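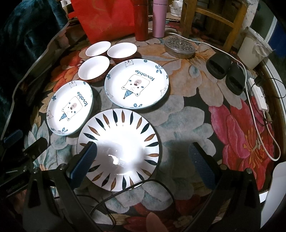
When the left hand runs ahead of the right

March 13, 2026

I had been promised a cup of tea and a short chat at Pledgate's workroom in Sustska, and I came away two hours later with a notebook full of plates. The woman who looks after the recordings there is generous with her time and even more so with her biscuits, and she had agreed to talk about the fault that spoiled a good part of last summer's work.

Pledgate records people doing household jobs with a gripper in each hand, so that a robot arm can later be taught to do the same. Tableware is her favourite subject, and she will happily talk about rims for as long as you let her. "A plate is a lovely awkward thing," she told me. "It lies flat and you've got to get under it somehow, and then it wants to swing, and if there's a pattern on it and a pattern on the cloth underneath, well, the poor software has its work cut out before anybody's moved."

The trouble began in July, when the team started on handovers: one gripper lifts a plate, the other takes hold of it, and the first lets go. The people doing the recording were pleased with how it went. The trained arms at Melludell, the workshop along the road that tries everything out, were another matter altogether. They dropped plates, and they dropped them in the same way each time, with the left side opening a shade before the right had closed.

"They rang me and said, your people are throwing crockery about," she said, laughing, though I gather she wasn't laughing then. "And I said they most certainly are not, I've been standing next to them! So I went back and watched the videos, and every single handover looked perfect. That was the horrible part, really. You could watch it all day."

What she had watched was each hand on its own. Once she put both recordings side by side, with the finger positions drawn underneath as two wavy lines, she could see the left line sliding gently away from the right. At the start of a morning they matched. By lunch the left was running ahead by nearly a quarter of a second, and in a handover that is plenty.

The cause was dull, she warned me, and she was quite right, but I enjoyed it all the same. Both grippers take their time from a little box made by Brannigan, and the lead to the left one had a worn plug. Whenever the signal dropped out, the gripper carried on using its own clock, which runs fast, and nothing on the screen said so.

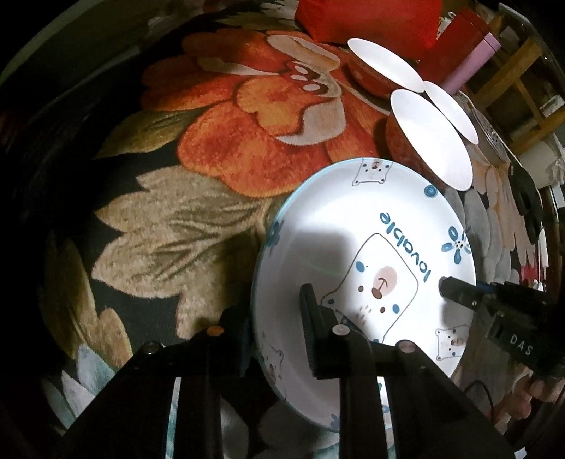

"With one hand you'd never notice," she said. "We'd done months of picking up and putting down, and a clock that's a bit quick makes no odds to a bowl. It's when two of them are holding the same thing that it matters who's first. Both pads are on the plate, both pushing a little, and the arm has to learn from that who's carrying the weight. Get the order wrong and you've taught it to let go of something that hasn't been caught yet."

I asked whether anyone had been hurt, and she put her cup down to answer. No one was, she said, but a shard had landed well outside the line of tape where visitors used to stand, and the line has since been moved back. Everyone at Melludell now wears glasses for handovers, including people who have only popped in to ask about lunch. For a while they practised with plastic picnic plates, which she disliked because they bend.

Then came the sorting. The summer's set held 2,468 recordings, and she went through the lot with a colleague, one reading out and the other ticking. They threw away 359. Some could perhaps have been rescued by nudging the times back into line, and she did try it for an afternoon, but the drift came and went with the plug and she could never be sure where it had started.

"I hated binning them. People had stood there with aching wrists making those," she said. "I did write to everybody and say sorry, and that it was nothing they'd done."

These days each session opens and closes with a tap, the two grippers knocked together at the fingertips, and if the two knocks don't line up in the recordings the whole session is set aside. The software also stops with a loud beep when the signal goes. It went off twice while I was there, the second time because I had put my bag down on the lead, and she moved it to a chair and poured me another cup.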